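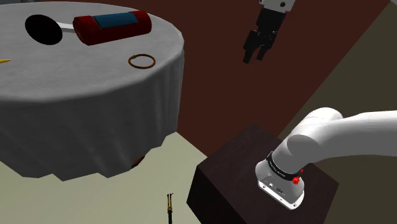 Cuaderno de simulación, entrada de diciembre. Se reanuda el estudio sobre la variación del punto de vista en tareas de prensión de objetos pequeños, dentro del proyecto Haltach. La hipótesis de trabajo no ha cambiado desde la entrada anterior: una política entrenada con un único encuadre pierde precisión cuando la cámara se desplaza, y la pérdida es mayor en objetos de perfil bajo que en objetos con volumen. La disposición de la mesa responde a ese propósito. El cilindro rojo tumbado, con su banda azul, ofrece un contorno fácil de segmentar desde casi cualquier ángulo; el aro fino de color marrón, en cambio, queda plano sobre el mantel y deja ver la tela por su interior, de modo que la máscara se reduce a una línea muy delgada. El mantel claro se mantiene en todas las variantes del ensayo. Se conserva asimismo el fondo rojizo oscuro sin textura, que hasta ahora no ha dado falsos positivos.

Configuración. El entorno se genera con la rama estable de Mirkby, sin modificaciones en el motor de contactos. La biblioteca de objetos es la de Iordache, en su versión reducida. Se han preparado 300 episodios por condición, con 40 posiciones de cámara distribuidas sobre un casquete por encima de la mesa. El conjunto de entrenamiento consta de 2.000 demostraciones generadas por el planificador; no se ha incorporado ninguna demostración teleoperada. La semilla se fija por condición y queda anotada en el archivo de configuración, como en las series precedentes.

Procedimiento. En cada episodio se sortea la posición de los objetos dentro del tablero y se mantiene la base del brazo. La política recibe una sola imagen en color y el estado articular. No recibe profundidad. El episodio se considera válido si el objeto indicado se eleva y permanece sujeto durante 25 pasos consecutivos. Los episodios en los que el planificador de referencia tampoco encuentra solución se descartan antes de la evaluación y se registran aparte.

Resultados. En la condición de cámara fija, la política se comporta conforme a lo previsto con ambos objetos. Al introducir el desplazamiento de cámara, la prensión del cilindro se resiente poco. La del aro empeora de manera clara, y lo hace sobre todo en las vistas rasantes. En las vistas muy inclinadas desde arriba el resultado es aceptable, si bien aparece un error sistemático: la pinza desciende hacia el centro del aro y cierra en vacío. El mismo error figura en la serie de Deliren, con un entorno distinto, por lo que no parece atribuible al modelo de contacto.

Se ha revisado una muestra de los fallos paso a paso. En la mayor parte de ellos la orientación de los dedos es correcta y el error está en la posición lateral. El mapa de atención señala el contorno del aro en los primeros pasos y se dispersa cuando la pinza se aproxima y lo oculta parcialmente. Queda pendiente comprobar si basta con conservar la primera observación en memoria o si es necesario añadir una segunda cámara en la muñeca. La primera opción es preferible por coste de cómputo.

Incidencias. Dos ejecuciones se interrumpieron por falta de memoria al exportar las máscaras a resolución completa. Se repitieron con la exportación desactivada. La geometría de colisión del aro estaba aproximada por un disco macizo en la versión anterior de la biblioteca; se ha verificado que la versión actual utiliza la forma hueca. Las cifras obtenidas con el disco no deben compararse con las de esta serie y se han trasladado a la carpeta de resultados retirados.

Tareas pendientes:
Repetir la condición de vistas rasantes con la primera observación en memoria.
Generar una variante con mantel oscuro y el resto de parámetros sin cambios.
Separar en el informe los cierres en vacío de las caídas posteriores a la prensión.
Solicitar a Deliren el registro de posiciones de cámara de su serie, en el formato común.

La evaluación de la variante con memoria queda en cola para esta noche, a partir de las 21:30. Los registros se guardarán en el directorio compartido de Haltach, con el mismo esquema de nombres.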